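Shrinkage and Skew in Woven Cotton
Speaker notes, Nevzat Akbulut, Rullthorpe spring session

Slide 1. Title. Introduce self, thank Pui-shan Wu for the loan of the test data. Questions at the end.

Slide 2. Where shrinkage comes from. Yarn is held under tension on the loom and again in finishing. When the cloth is wetted, the fibers swell, the yarns take a rounder path over and under each other, and the length drops. This is relaxation shrinkage. Most of it appears in the first wash. Wool felting is a separate mechanism and is outside this talk.

Slide 3. Warp against weft. Warp carries the higher tension, so lengthwise shrinkage is usually the larger figure. Point to the left column of the table. Do not read the table aloud.

Slide 4. The Comonis trial. 181 specimens, 38 of them set aside for uneven marking. Elif Naz Kılıçarslan did the marking and the remeasuring. Each specimen was washed, tumble dried, conditioned flat and measured in both directions. Nine cycles. Say clearly that the rejected specimens were removed before washing, as this was asked last time.

Slide 5. Results. The curve drops at cycle one and is nearly flat after cycle two. The small rise at the end is within measuring error. Pause here. 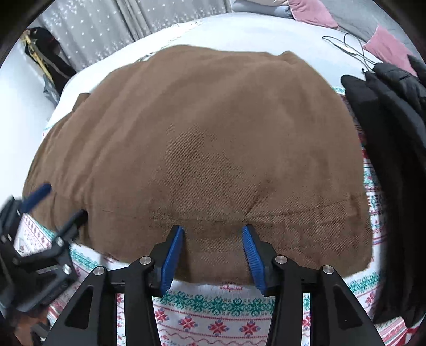
Slide 6. Skew. A fabric can hold its dimensions and still go out of square. Plain weave is balanced: each yarn crosses over and under in turn, and the forces largely cancel. Twill steps each crossing over by one yarn, which gives the diagonal line and also a built-in bias to the relaxation. The fine diagonal on the brown cloth in the picture is the line meant. In washing, a twill tends to lean with or against that line, and in trousers this shows as a leg that twists toward the front. Mills correct for it by skewing the cloth in finishing before it is cut.

Slide 7. Measuring skew. Mark a square, wash, measure both diagonals. Difference over sum, times 2, as a percent. Berkay Eren has the worksheet.

Slide 8. Recommendations. Test from the finished roll. Condition before both measurements. Report warp, weft and skew as separate figures. If time is short, skip to the last line and take questions. Handouts are by the door.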